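Unit 8: Campaign rules for public bodies - handout

Reading before the seminar: Strebel, chapter on pre-election restrictions. Bring your notes from the Drinia case.

1. When the restrictions begin

In most systems the restricted period starts on the day the election is called. From then on a public body may carry on its normal work but may not use public money or premises to favour a party or candidate. Check the start date first. Many complaints fail on this point alone.

2. Material already on display

The Drinia council had 427 posters in bus shelters when the February election was called, 34 of them with the mayor's portrait. The election office asked for the portraits to come down and left the rest. Yuxi Qin argues that the slogan on the other posters was also a breach, as the mayor's party used nearly the same words. Thaddäus Strebel disagrees - he would look only at what the council intended when it ordered them.

3. Who has to act

The duty falls on the body that paid for the material. A contractor (in Drinia, the poster firm Zakex) can be told to remove it, but the council still answers for any delay.

4. Complaints

A complaint should be in writing and should name the place, the date and the rule. The office then has 30 days to reply. It may order removal, issue a warning or take no action.

Written answers on sections 2 and 3 are due by 11/23/20.
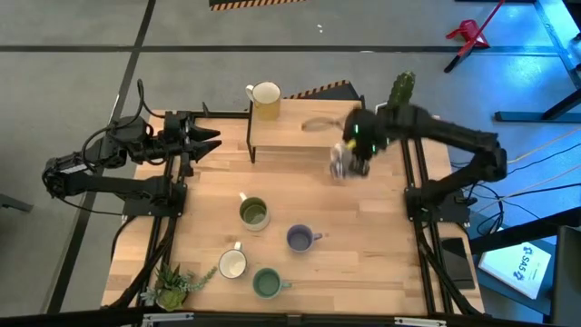
5. Questions for the next seminar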